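Workshop tips: house rules for a small robot arm on the bench

By Hằng Châu

I keep these tips on one page because people in our workshop at Gindari ask me the same things every few weeks. We have one small arm with a two-finger gripper, and we share it among members who come in the evenings. I am not an engineer by training. I learned from the manuals, from Ashraf Ashour, who set up the bench, and from my own mistakes. English is my second language, so if a rule is not clear, please ask me before you switch on.

Please note that these are house rules. Your country and your province or state will have its own safety law, and the maker of your arm will have a manual. When my page and the manual do not agree, follow the manual.

Before you switch on

Walk once around the bench. Look for cups, phones, sleeves of jackets hanging over a chair, and tools that somebody left from the last job. Put them on the grey shelf and not on the floor, where you will step on them while you are watching the arm.

Find the stop button with your hand. I mean really touch it. It should be where you can reach it without leaning over the table. If you are left-handed, move it to your left side and tell the next person that you moved it.

Tie back long hair. Take off scarves, lanyards and rings. Gloves are good for carrying sheet metal, but do not wear them near the fingers of a gripper.

Check the cable at every joint. It should have enough slack to turn and not so much that it can make a loop and catch on something. We use the soft Velcro straps from Famlow. Plastic zip ties are fine until you need to move one, and then everybody cuts them too close to the cable.

Setting out the work area

The best money we spent was on a printed grid for the tabletop. You can make one at a copy shop. Ask for a matte finish, thin black lines on white, and cells all of one size. With a grid, you can tell another person where to put a part and they will put it in the same place, and you can return to a setup on Friday that you left on the Monday before.

Fix the sheet along all edges. A sheet that lifts at one corner gives you wrong heights, and the gripper can push into it. If the sheet has a gentle curve close to the table edge, do not use these outer cells for placing. Keep them free as a border.

Put out only the pieces that you need for the present task. For practice, one light block in a strong colour is enough. Foam or soft plastic is kind to the gripper when you make an error in the height.

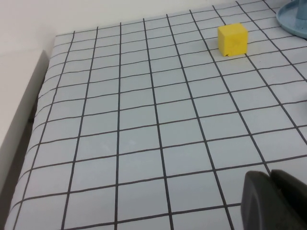

Leave free cells between the part you want to pick and anything taller than it. A post or a stand needs more room than you think, for the reason that the fingers open wider than the part, and the wrist behind them is wider again. When I plan a pick, I open the gripper fully, hold it still above the table, and look from the side to see what it would touch on the way down.

Mark your no-go places. If there is a gap between the table and a wall panel, treat it as a no-go place, also for small parts. Ashraf made a thin lip from a strip of aluminium for our second bench and it has saved many screws from rolling under.

Speed and force

Every new program runs first at slow speed with nothing in the fingers. Our limit for this first run is 200 millimetres per second at the tool. Please do not raise it, even if the movement looks boring. After two clean runs without a part you may try with a part, still slow.

Set the grip force low and bring it up in small steps. A soft block will show you marks when the force is too high. Look at its faces before and after, and write in the book if you see new dents. Smudges are no problem, you can wipe them with a damp cloth and a drop of dish soap.

Never hold a part in your hand for the gripper to take. I know that it looks nice in videos. There are arms which are built and tested for such a job, and ours is not one of them.

Light and cleaning

Use even light. One strong lamp from the side makes dark shadows, and a camera can take the edge of a shadow for the edge of a part. Two soft lamps, one on each side and a little above, work well for us. If you see glare in the middle of the table, turn the lamps to the wall and let the light bounce.

Wipe the grid at the end of every session. Use a microfibre cloth and water, and never a solvent, it takes the ink off. Clean the inside of the fingers as well. Dust there makes the grip slippery, and then people put up the force instead of cleaning.

For the joints, we do not add oil ourselves. The Triso cleaning kit in the drawer is for the outside covers only.

When you finish or leave the room

Do not leave the arm running alone, also not for two minutes to make tea. Pause the program, press stop, and hang the red tag on the button. Only the person who hung the tag takes it off. If that person went home, call them.

At the end, bring the arm to its rest position, open the gripper, and take every loose part back to its box. Switch off at the wall. Then write in the book: your name, the hours from the counter, what you ran, and anything strange you heard or smelled. The counter showed 3,098 hours at the December service, so the belts are not young any more and a new sound is worth a line.

If something goes wrong

Press stop first and think after. Do not pull on the arm to free it, use the release as shown on page 27 of the manual. If a finger or a sleeve is caught, one person works the release and the other stays with the person who is caught and talks to them.

Write down also the small things, like a dropped part or a bump against a stand. Last winter we had three small bumps in the same cell, and when we looked in the book it was clear that the grid sheet had moved. We glued it again and had no more bumps there.

New members run the arm with me or Ashraf beside them for the first two sessions. To book, put your name on the sheet by the door, next to the Stępień drill press. Please bring closed shoes.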